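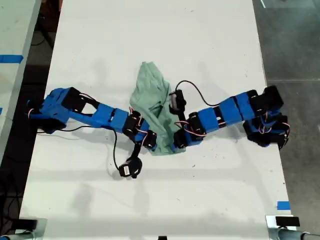

Folding small cloths is a waste of a good table

I stopped folding dish cloths in August and I don't plan to start again. Napkins for guests, yes. Bath towels, yes, they won't fit on the shelf otherwise. But a cloth that gets used to wipe a counter does its job just as well out of a basket.

People tell me folded cloths take up less room. They do, a little. I had a stack in the drawer at our place in Irkatside, and every time I pulled one from the middle the rest came apart. So I was folding the same 8 cloths over and over, and most of them never got used before they were folded again.

The other argument is wrinkles. A light green cloth shows every crease, I'll admit that. Smooth it flat with both hands while it's still slightly damp and leave it on a clear table, and most of them go. That takes me two minutes for the whole load — folding took a lot longer.

What I would spend money on is the table. A plain white one, wide enough to spread things out on, beats any drawer divider. Ours came from Sedard and cost 120 dollars. The dividers are in the garage.

Posted Feb 24, 2018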